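Giltside Toy Library opens its doors with 498 toys to borrow

May 28, 2024

Families in Giltside can now borrow toys the way they borrow books, and we couldn't be happier to say so! The new toy library has moved into the old Haque shoe shop on the high street, with 498 puzzles, games, dressing-up clothes and soft toys ready to go home with local children.

The idea came from Elvira Montoya, a childminder in the town for 11 years, who ran a trial from her front room in April. It drew 59 families, and the hallway was soon too small for all the pushchairs.

"Children grow out of things so fast, and it's lovely to see a toy get a second and third home," said Elvira. "The soft toys go first every time, and the bigger and fluffier the better!"

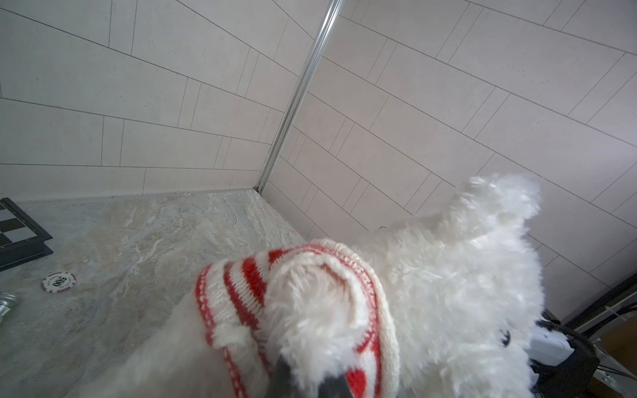

How borrowing works

Joining is free for anyone living in Giltside. Each child can take three toys for up to 32 days, and if a jigsaw comes back a piece short, there's no fine (just tell us, so we can mark the box).

Reda Benkirane, who looks after repairs, would love to hear from anyone handy with a needle or a small screwdriver. Good, clean toys are welcome at the desk during opening hours.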